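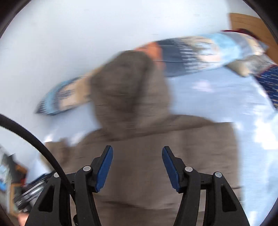 Attachment 1: hoodie fold, wrist view during a fast move. Background streaked, gripper sharp.

Ticket: Camera pose drifts on garment episodes
Project: Foltine
Opened by: Telma Ocampo
Assigned to: Ignacio Castellanos
Status: Resolved, one item left open

Telma Ocampo, 9:10 am
Hi Ignacio, and thank you for picking this up so quickly! I've been going through the September folding set and the camera path we recover keeps wandering off. Of the 40 hoodie episodes I processed, 6 come back with a jump partway through, and after the jump the gripper is supposedly floating well above the bed. The towel episodes run through the very same pipeline without a hiccup. I attached a still from one of the bad ones so you can see what I'm looking at. The patterned cloth behind the hood is what I'd hoped the tracker would hold on to, but you can't make out the figures in it at all. My first guess was the calibration file, so I redid that, and I'm sorry to say it changed nothing.

Ignacio Castellanos, 10:25 am
Hi Telma, no trouble at all, and thanks for trying the calibration first, that saved me a morning. I think you have two things going on together. The streaks run sideways, so the wrist was swinging fast. And then the gripper itself stays perfectly sharp, because it moves with the camera, and so do its pivot pins and the black cable. When the rest of the picture goes soft, those are the best corners the tracker can find, and it decides the camera is standing still. Could you check whether your gripper mask reaches as far as the cable on the left? The default one in Kado was drawn before we rerouted it.

Telma Ocampo, 11:40 am
Oh dear, it does not. The mask stops at the arms and the cable arches right outside it. I'll redraw it and rerun all 40, with the feature limit at 1000 like before so we can compare fairly.

Telma Ocampo, 2:15 pm
Much happier now! With the wider mask, 4 of the bad ones come back clean. The other 2 still lose track in the quickest part of the swing, though they pick it up again afterward and no longer jump.

Ignacio Castellanos, 3:05 pm
Lovely. I'd leave those 2 out of training and have Macarena record them again with a slower swing. I'll put your mask in as the new default and let Estíbaliz know, as she is about to start on the Tinley set.
Still open: a blur check at import.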